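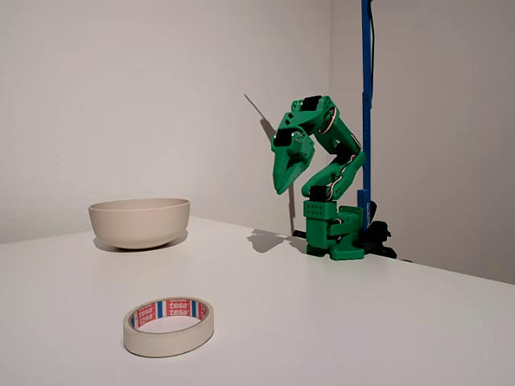
June 7, 2021

Sourdough starter / flour trial, continued. Hollar rye vs the Sulstead white, same jars as before.

Fed both at start of day. 200 g flour, 200 g water each, old starter down to a spoonful. Rafail says a spoonful is not a measurement. Fine – 12 g from now on, on the small scale, and write it on the lid.

Rye: up fast, doubled before lunch, domed top, then sat there. Smell sharp, a bit like green apple. White: slow. Barely past the rubber band by the time the rye had peaked. Bubbles on the sides but small. Smells of wet paper, not much else. Not dead, I don't think.

Water temp. Forgot to take it for the white. Annoying, as that's the one I'd want it for. Jozef filled the jug from the cold tap and I topped up from the kettle by eye, so who knows. Do both from one jug next time.

Baked two loaves off the rye anyway. Total dough 628 g for the first one, second I didn't weigh after shaping. First loaf: good spring, ear opened nicely, crust went dark on the left side where the oven runs hot. Turn at halfway!! It's written on the oven door and I still missed it. Second loaf spread out flat, probably overproofed, it was waiting while the first one baked. Should of gone in the fridge.

Crumb on no. 1 fairly tight near the bottom, open up top. Eftychia thinks underproofed, Thanasis thinks shaping. I think a bit of each. Taste is good, more sour than the February batch, and that one used the same rye as far as I can tell from my notes (page has a coffee ring over the bag number).

Salt – still using the coarse stuff. Got a crunchy bit in loaf 2. Disolve it in the water first.

Lambros called from Kalogeropoulos, the stoneground order is delayed again, they can send a small bag of the fine in the meantime. Said yes. Don't mix it in with this trial, keep for the pan loaves.

Banneton stuck on loaf 2. Rice flour tin is empty, somebody put it back empty. Add to the Havley order with parchment and a new blade for the lame.

To do:
– white starter: two feeds a day, see if it picks up. If not, restart it with a pinch of rye
– find the other thermometer
– rye loaf again, cut the final proof short, fridge for the second one
– ask Eftychia for her fold timings, she wrote them down somewhere
– wash the lids

Half of loaf 1 is in the bread bin, help yourselves. Loaf 2 is for croutons.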